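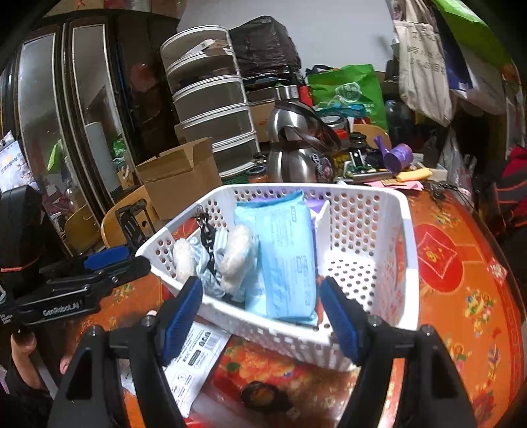

My neighbor on the Fivwood list wrote that I should glue the pads and stop using screws, and that a gripper held in the hand needs no motor for the first tests.

25 Oct 2025
By the author

I have read this message two times. About the motor I agree. About the glue I do not, and I answered so, politely. The ribbed blue pads must come off when I want to try a softer kind, and for this the screws are better.

In the evening I practiced at the table with the white basket. My wrist got tired before my patience. The Plalluretti springs feel too stiff, so I have ordered 4 softer ones from Skallard. They write that delivery takes 16 days. Until then I will work on the notes and clean the code for the arm.

3 comments · 300 views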